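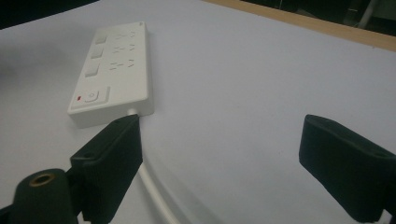
White power strip with its own switch, three outlets.

Rilora Reading Room, progress report for April
Prepared by Jad Kassab for the Genden fund

In this period we lent 1,271 books, and 400 of them went to children from the Prukport school. The evening lessons continue with 14 adults. Two families asked for books in Vietnamese, and Trịnh bookshop has offered us a lower price for these.

The new shelves are not yet delivered. The supplier now promises them in 3 weeks, so this part of the grant is still unspent. We ask your permission to carry it to the next period.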